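Search this site Search

4.2 Coating removal and surface condition

The trainer's outer wing panels were stripped at the Talport hangar before any corrosion mapping began. Coughlan and Vogler divided the upper skin into 238 cells and graded each on the scale proposed by Hillier, in which grade 7 marks loss through the full sheet. Cells near the rear spar scored highest – a pattern also reported for airframes stored outdoors at Rindden.

Paint was lifted by hand with plastic scrapers, and original rivets were left in place wherever the head was sound.
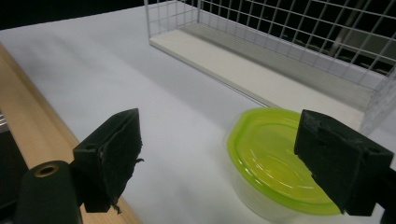

Figure 7. Fingers of the hand-held gripper at a white tabletop; padding on the left finger is frayed.

Grades were then compared with the storage records compiled by Ní Mhurchú. Panels kept under cover showed little pitting outside the fuel bay.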